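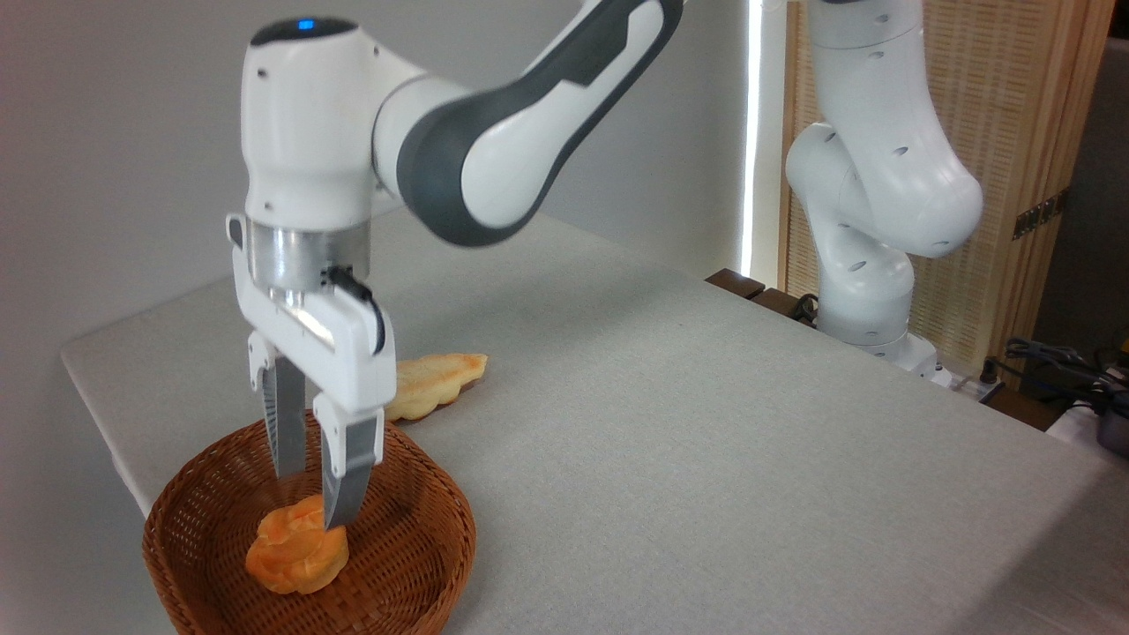

*A pastry in a round wicker basket on a gray-covered table.*

## Bread swap moves to Hillari Hall

The monthly bread and baking swap has a new home. Starting in July we will meet at Hillari Hall instead of the Lellen Street library, where the downstairs room is closed for floor repairs. The library expects the work to last through the fall, so please don't go there out of habit.

Doors open at 3 p.m. Bring one thing you baked and take one thing home. Loaves, rolls, muffins, pastries and crackers are all fine. Cream fillings and anything that needs a fridge should stay at home, as the hall kitchen is locked during our hours.

Please put a card with your item that lists the ingredients, with nuts, eggs, milk and sesame written in capital letters. Blank cards will be on the table by the door. Baskets and plates go home with their owners, so put your name on the bottom. We still have two bread knives and a blue cake tin from the spring swaps — email the newsletter address if one is yours.

The Sial mill is sending flour again. Members can order whole wheat, rye or plain white in small sacks and pick them up at the swap. Orders have to be in by the last day of June. The rye is ground coarser than last year's and takes more water, so hold back on the flour at first and add it as the dough comes together.

Last season the swap took in 747 dollars in flour sales and door donations. Of that, 121 dollars went to table rental and the rest is set aside for the shared oven at the Somum garden. The oven base is poured and the bricks are on site, but the chimney parts are on back order.

Parking at Hillari Hall is behind the building, off the alley. The front steps are steep; the side door has a ramp and will be unlocked. The number 3 bus stops across the street. If you can help fold tables afterward, stay until 5:30.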